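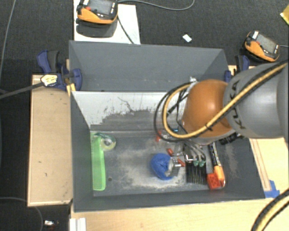

Gray bin, comb and tape on the left, small stuff on the right.

stundunlow_braulio
Starting the year by cleaning out the catch-all bin in the work room. You know the kind, everything without a home gets dropped in and then you can't find the tape when you need it. I'm down to what's in the photo. Plan so far is to keep the tape and the comb and be ruthless with the rest, but I'm stuck on whether to buy dividers. Rullico has a set for 13 dollars. Anyone have them?

jytte_n
Ooh, that green comb! I have no idea why every junk bin on earth has a comb in it but mine has 2. I'd skip the dividers, a deep bin eats them (they slide and then you've got small bits under the divider too). Get a shallow tray for the little red-orange pieces and let the big stuff rumble around.

pegboard53
Disagree with Jytte. Dividers are great IF you tape them down. Had mine in a Caltlow tub for two winters and they haven't budged.
Also, is that blue ball fabric? Looks like it from here.

stundunlow_braulio
Feels like fabric, yeah. My kid's, so it's going back upstairs whether she wants it or not.

bach_fan_2000
Before you put anything back, wipe the floor of that bin! There's a big pale dusty patch right across the middle. And the light panel at the back is pretty chewed up, I'd sand it or stick something over it.

jytte_n
Leave the scrapes alone, it's a bin. Wiping I can get behind.

pegboard53
Clear plastic around the red bits can go straight in the trash too. If it's packaging you'll never use it again.

stundunlow_braulio
Says the man who saves bread bags. But ok, plastic goes, bin gets a wipe, scrapes stay. Still on the fence about the dividers. Jytte, how shallow a tray are we talking?

jytte_n
Mine's an old silverware tray, two inches maybe. Measure your bin first, I had to return one.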